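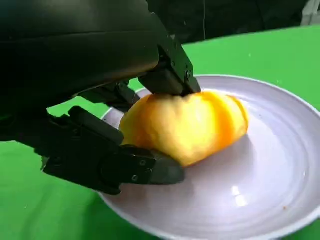
Cosance Kitchen Trials Group
Minutes of the meeting held on January 22, 2026

Present: the chair, the kitchen lead, the buyer, both technicians and the note-taker. Apologies came from the site manager, who sent written comments.

1. Welcome and last minutes
The chair thanked everyone for coming in on such a foul morning, and thanked the kitchen lead in particular for the soup. The December minutes were agreed with one correction: the Kostness quotation was for a lease and should not have been written down as a purchase.

2. The Oltix hand: soft food trial
The technicians talked us through the work with peeled fruit, which everyone had been looking forward to. The fruit goes on a plain round plate on the green top, and the hand takes it between two fingers. The kitchen lead pointed out the slight dent under the upper fingertip and asked whether a customer would mind it. There was a good long conversation about this. The general feeling was that a dent is fine in anything going on to be sliced, and much less welcome in fruit served whole.

The kitchen lead also raised cleaning, and was glad to see it taken seriously. The fingers have screw heads and small recesses, and juice is bound to find its way into them sooner or later. The buyer will ask Oltix whether a washable cover can be had for the fingers, and whether it would change the grip.

Agreed: carry on with peeled fruit at the lighter grip setting, and leave cooked vegetables for a later round.

3. Cost and terms
Oltix has offered the hand at 3971 pounds, with a service plan at 300 pounds a year. The buyer thought the plan fair but wanted it in writing that fingertips are included — the leaflet can be read either way. Kostness will lease us something similar, though only with a minimum term, and their reply on spare parts is still awaited. The chair said, very reasonably, that we should not be hurried by the Oltix discount.

4. Obura software
The technicians find Obura pleasant to use once it is set up, but the setting up took almost 51 minutes and the manual was not much help. They have kindly offered to write a one-page guide for the rest of us.

5. Actions
Buyer: write to Oltix about covers and fingertips; chase Kostness.
Technicians: Obura guide; 10 further runs at the lighter setting.
Kitchen lead: draft a cleaning routine, with the site manager's comments worked in.

6. Any other business
The extension lead by the sink is to be moved. The spare stools have gone back upstairs. Next meeting to be arranged once Oltix has replied.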